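Curine Clear Storage Box with Ribbed Lid

Home > Storage > Boxes and Bins > Curine

A lidded plastic box for blocks, craft supplies, spare parts and other small things that end up at the bottom of a drawer. The box is clear on all sides, so you can check what's in it before you take it down from the shelf. Sold singly or in packs of 3.
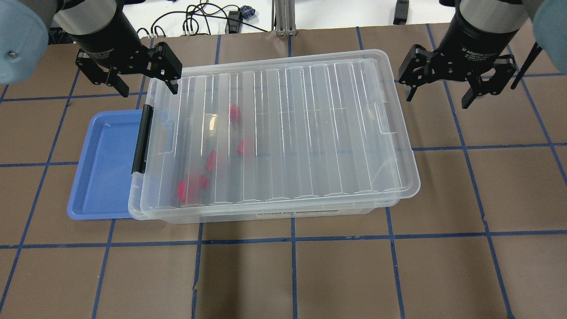 Small pieces are what most customers buy this box for. A handful of toy blocks takes up very little of the floor, and you can still pick out the red ones with the lid shut, though the ribs do catch the light and turn a bit milky under a bright lamp. The latch on the short side is black and clips the lid down to the base. Labels are on the lower front wall and peel off with warm water.

Lid and latches

The lid lifts straight off. It isn't hinged. To close, set it on square, press down along the rim and then clip the latches. If a latch won't catch, the lid is usually sitting on something inside, so take out the tallest item and try again.

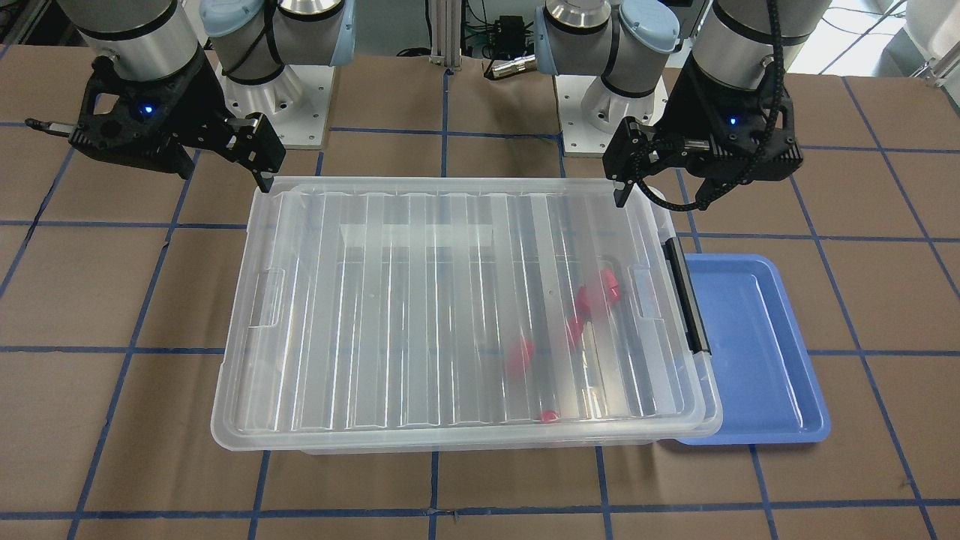 Allow some room next to the box when you plan a bench or shelf. The lid needs a place to go while you're sorting, and many people like a second, lower container within reach for the pieces they're using. A shallow blue tray like the one beside the bin does that job. Ours is the Prevness Sorting Tray, sold separately.

Care

Wash by hand with dish soap and a soft cloth. Do not put the box or lid in the dishwasher. Dry the grooves between the ribs before stacking – water sits there. Keep away from heaters and out of direct sun. Scouring pads will scratch clear plastic and the marks don't come out.
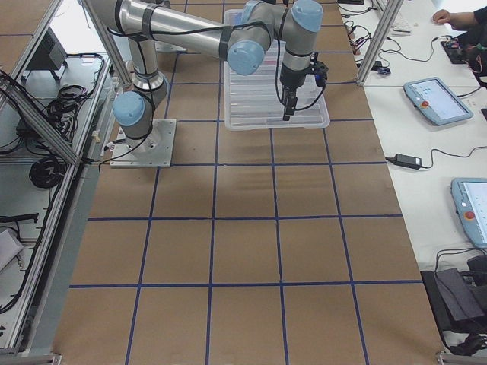 Clear tray on the bench, blue tape grid.

Ordering

Item: Curine Clear Storage Box, ribbed lid
Color: clear, black latches
Sold as: single or pack of 3
Ships from: Ruddock warehouse
Dispatch: within 7 days
Returns: 66 days, unused, with lid

Orders over $100 ship free. Replacement lids and latches are listed under Drurell Spares. Lids from the older Curine box, sold up to January, do not fit this one.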